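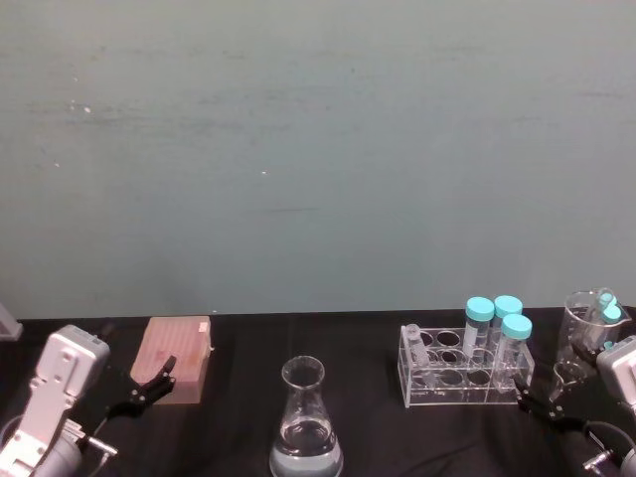 Last changed: December, 4:40 pm

Hi all at the Van den Broek fund,

So, the well water project. When I last wrote I was still waiting on bottles and feeling grumpy about it, and I'm happy to say I've cheered up a lot! The bottles came, the letters went out, and people in Timville turned out to be very keen to know what's in their tap.

We mailed 1,129 households on private wells and offered each one a free nitrate and hardness test. You paid for 600 tests in this first round and every one of them is spoken for. I had honest doubts about that number back in the spring (I think I told you I'd be glad to fill half), so you can imagine how I felt when the sign-up sheet closed early. There's a waiting list now, and I'd love to talk about it when we get to the budget for next year.

The first batch of results is in and the letters are going out as I type. Out of that batch, 64 wells came back over the nitrate limit. Most of them are out along the Gatitis road, where the wells are old and shallow and the fields come right up to the yards. I don't want to make too much of it yet. It was a wet fall, and one sample per well is one sample per well. Everyone over the limit gets a phone call before the letter, plus a second bottle, and we're asking anybody with a baby in the house to use bottled water for formula in the meantime.

Hardness is less of a worry, though it's what people want to talk about on the phone. I've now had more conversations about kettles than I ever planned on. 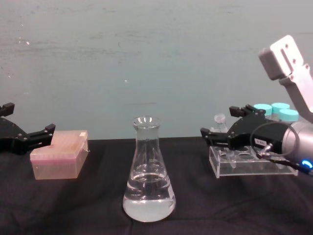

Do families have to pay for the second test if the first one comes back high?
The repeat is free, and so is the bottle and the return postage. We set that money aside at the start and haven't gone over it.

Now the less cheerful part. The results database, Kiltotix, has been a pain. It mixes up house numbers when two homes share a well, and we had 5 letters go to the wrong neighbor before I caught it. I called all of them and said sorry, and they were very nice about it. Until it's fixed I'm checking the shared wells by hand against the county map, which is slow going but I'd sooner be slow than do that again.

Money: we're a little under on supplies and a little over on postage, mostly from folks asking for a bigger box so the bottle wouldn't leak. It evens out. The full sheet is attached to the email this page was linked from, and if any line looks odd please just ask me.

Coming up next: the rest of the phone calls, the repeat samples, and an evening meeting at the Timville library at 7 pm (date still to be settled, they're having the floor done). I'm hoping to bring the map and let people find their own corner of it, without anybody's name on it of course. If one of you could come along I'd be thrilled, and there will be pie.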